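Dulletura Community Board > Home and Garden > Painting
Topic: dark red dining room, keep or paint over?

Annick Bodin
Hi all, moved into the old place on Buenaventura St in April and the dining room has the full 90s textured finish. Maroon, flecky, dragged on. Rest of the house is magnolia. Husband wants it gone before winter, I've gone and got fond of it. Quote to skim and repaint was $719 for 3 walls, doesn't include the ceiling. Is that dear? And would you keep it?

Ronaldo Soriano
Get rid. Red rooms are a nightmare at night, like eating inside a kidney bean. 719 is pretty fair if he's doing proper skim and not just slapping filler over it. Ask about primer tho

Divina Evangelista
Disagree with Ronaldo. We had dark red at our last place for years, everyone loved it at dinner. It's the LIGHT that matters. Warm globes, a couple of lamps, no downlights. Magnolia is what puts people to sleep

Ronaldo Soriano
everyone says they love it, they're eating your food

Dindo Macapagal
What's on the floor? Red with honey boards is a pub. Red with grey can look really sharp. My sister did a charcoal lino with it and came up a treat.

Annick Bodin
Floor is coming up regardless, carpet's had it. Leaning grey with a bit of marbling in it, and the one bright thing would be mustardy yellow, chairs maybe or just the lampshade. Yellow first, then the red and grey.

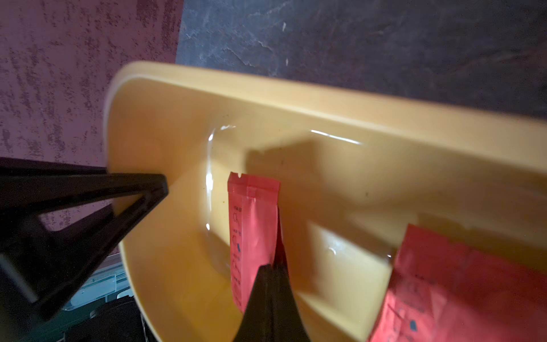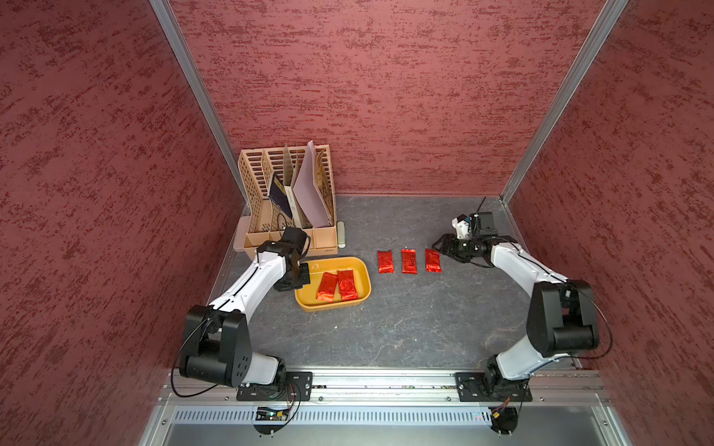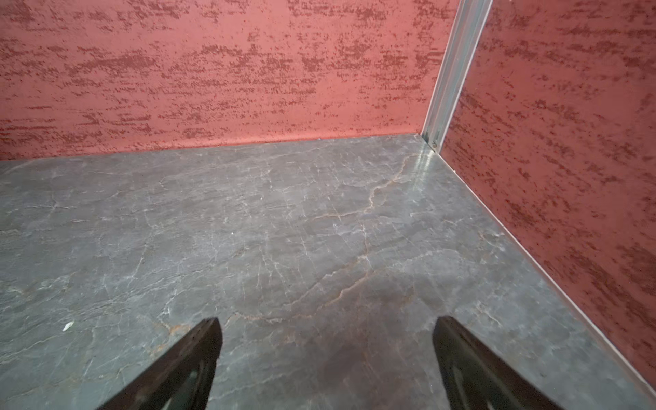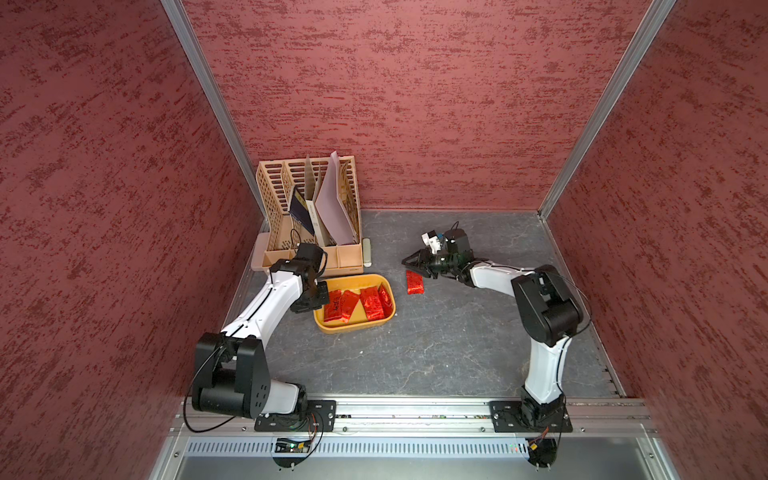 Leonora Bautista
I'd go easy on the yellow, Annick. One lampshade, fine. Six chairs and you've built yourself a sauce bottle. The grey I'm all for, just get a big offcut and leave it on the floor a week before you order. Ours went blue in the mornings and I've never forgiven it.

Dindo Macapagal
seconding the offcut. Also look at it at 7pm, thats when you'll be in there

Ronaldo Soriano
Still voting skim. Who's going to patch a textured red wall when someone puts a chair back through it? You'll never match it. Flat paint you keep the tin in the shed and you're done in ten minutes

Divina Evangelista
ok fair point that one. We had a ding behind the door and hung a picture over it. Annick, try a pot of Finix low sheen on one wall, the smallest. If you hate it you've lost an arvo

Annick Bodin
Just the one wall could work, there's a crappy short one by the kitchen door. Does textured stuff need sanding first or can I roll straight over? Don't want to wreck it

Dindo Macapagal
Sugar soap, let it dry, knock the high spots off, long nap roller. BUT test for lead if the house is older than the finish. Hardware place next to Grillstead has the kits. Mask up when you sand.

Leonora Bautista
And do it before the carpet comes up, not after. Free drop sheet.

Ronaldo Soriano
finaly something we all agree on. What's the ceiling like?

Annick Bodin
Don't ask. Also red. Got $273 for that on its own, from the same bloke.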